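March 21, 2020

Up at seven. Frost on the car again but gone by the time I had coffee. The radio said the same things it said yesterday, so I turned it off and did the seed drawer, which I had been putting off since February.

The drawer was worse than I thought. Half the packets had no year on them. I threw out the parsnips without checking, because old parsnip seed never comes up for me, and kept the beans, which do. The tomatoes I tested on wet paper towel two weeks ago. Bunari came up well, 17 out of 20. Jendar only managed 3, so that packet is finished and I will have to do without it this year unless Čestmír has some. He usually saves his own.

Called Čestmír around ten. He does have Jendar, in an envelope, from two summers ago. He will leave it on his porch under the flowerpot and I will leave him onion sets in the same spot. We talked for a long time, mostly about his knee and whether the garden center will stay open. He thinks it will, I think it won't. He said to buy potting mix now either way. I have two bags, and one is open.

Iveta Doležal wrote to say the plant sale in April is off. No surprise, but I had already started more than I need on the assumption that I would sell them. There are 104 cells under the lights downstairs and I have room in the beds for maybe a third of that. Tamsin said she will take peppers. Tarek wants anything that can live on a balcony that faces north, so lettuce, and he will have to be patient about it. The rest I could put out by the mailbox with a sign.

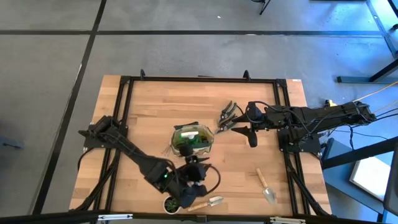
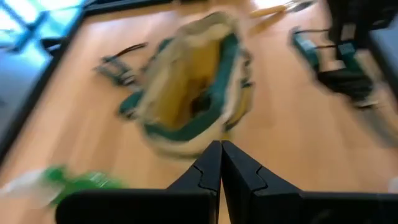

After lunch I went out back and started on the long bed. The soil was dry enough on top to rake but still sticky a few inches down, so I left the digging alone. Pulled chickweed for an hour. Cut the raspberries back, the old canes only, and tied what was left to the wire. I ran out of twine before the end of the row and used strips from an old pillowcase. They will hold until I can get to a store, or until I stop noticing them.

The garlic is up, all of it as far as I can tell. I put it in late, so I was glad to see it. Something has been digging at the far end, a squirrel or the neighbor's cat. I laid a piece of wire fence flat over that part and put a brick on each corner.

The rhubarb is showing too, red knobs with the leaves still folded in. Mom always put a bucket over hers at this point to bring it on early. I have the bucket but there is a split in it. Put it on anyway.

Zdeňka Šimek came by and stood on the sidewalk while I stood by the gate. It felt silly for the first minute and after that it was just a conversation. She is sewing, reading, and not sleeping well. Her daughter is home from college with all her things in the hallway. She asked what she could grow in the strip by her garage, where she has only ever had gravel. I told her to try beans, because of the wall, and gave her a handful in a sandwich bag. She wanted to pay me. I said she could bring me some beans in August.

Mixed up the feed for the seedlings when I came in — half strength, since they are still small. The leeks look like grass, as they should. The cabbages are leggy. I lowered the light by two links of chain and set the fan on them. I should have done that last week.

One tray of Plalenden lettuce was much too wet and had green scum on top. I scraped it off with a fork and moved the tray to the end where I won't water it by habit. I lost a few to damping off. There are enough left.

Supper was soup, the last of the squash from the shelf. There is one more but it has a soft place near the stem and I doubt it will make it through the week. Need: onions, oil, yeast if they have it, dish soap, lamp for the left-hand fixture downstairs (it flickers when I first turn it on). I will go early.

Wrote out labels in the evening while the news was on. Used pencil this time because the marker washed off last year and I spent all of June guessing. Did the tomatoes and peppers, then my hand got tired, so the cabbages will have to wait. Jireš has the back page of the notebook to itself, since I only have a few seeds of it and want to keep track of where each one goes.

Cold again tonight. Brought the pansies in off the step. Bed by ten.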